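Grindside open day, 16 March 2018

I went to the Grindside open day expecting a sales pitch, and for the first hour I got one. The flyer promised "packing, rethought." What I saw was mostly bags, tables and people telling me how well everything folds.

The talk by Ojārs Vītola ran 53 minutes. He says a lined pouch should open wide and stay open, so you can see what's inside. Fine. My old one from Gallar does that, and it never came with a lecture. He also said the Nerov pouch will outlast any zipper bag in your drawer. I asked how they tested that and was told a report would be out in August.

The pouch part of the tour was better. A black fabric one with a bright yellow lining was open on a pale wood-grain table, and I'll admit the yellow is a good idea. Dark linings swallow keys. I'm less sold on how the lining puffs up out of the opening, which looks like something that would catch.
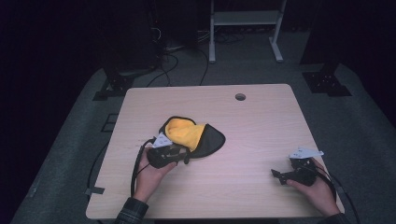
Can you buy the pouches at the open day?
Only the Nerov and the Ansah, at the desk by the exit, and it was card only when I went.

I left without one. The Ansah has 2 pockets and a price I'd expect on a small suitcase. Parking was free for 60 minutes, so if you sit through the whole talk, move your car before the tour.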